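Stondwood lab puts two grippers through 2,000 kitchen runs

Picking up a bowl sounds like the easiest job in the house. Ask a robot to do it, though, and the choice of fingers starts to matter a great deal, as a small team at Stondwood has been finding out this spring.

The group has been comparing two grippers on the same simulated arm. One, called Sondik, is a plain parallel pair of fingers that close straight toward each other. The other, Tamiru, has softer, curved fingers that give a little when they touch something. Each got 1,000 tries at a set of household jobs, for 2,000 runs in all, and every run took place inside a computer-built kitchen.

"We went in expecting the soft fingers to walk away with it," said Sawsan Hakim, who leads the tests. "Then we got to the microwave doors and had to rethink everything!"

On bowls, the soft gripper did very well. It lifted and set down the bowl in 70 percent of its tries, and it coped best with bowls lying upside down, where there is no rim facing up to pinch. The straight fingers tended to slide off the curve and push the bowl along the counter instead.

Handles told another story. Sondik's stiff fingers closed on drawer pulls and held on, while Tamiru's bent under the load and often let go halfway. Hakim's team tried slowing the arm down, which helped a bit, and then tried a firmer setting on the soft fingers, which helped more but cost them some of their touch with the bowls.

The arm's controller turned out to be part of the puzzle too. The team swapped its older controller for a newer one named Brisico, which checks the force at the wrist as the arm moves — and scores went up for both grippers on nearly every job. Remo Barbieri, who wrote most of the test code, said the change cut the number of knocked bowls so sharply that he ran the whole batch again to be sure.

"I thought I had broken the counter," he said, laughing. "I mean the counter in the code, the one that adds up the misses."

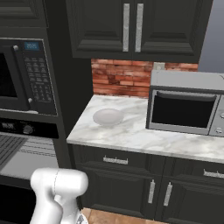
By Stondwood News Desk | 8 May 2021

Barbieri builds the kitchens as well, and he is proud of them. The one with black cabinets and a brick backsplash has become a team favorite, in part for its marble counter and in part for its two microwaves, one built in above the oven and one on the countertop. Bowls, drawers and doors all get a turn in the same room, so a gripper has to be good at more than one thing to score well.

The next round starts in June and adds 10 new kitchens, with different counter heights and handle shapes. Hakim also wants to try a camera at the wrist to see whether a closer view helps the arm line up its fingers before they close.

Tests on a real arm will follow once those runs are done. Barbieri has already started collecting bowls.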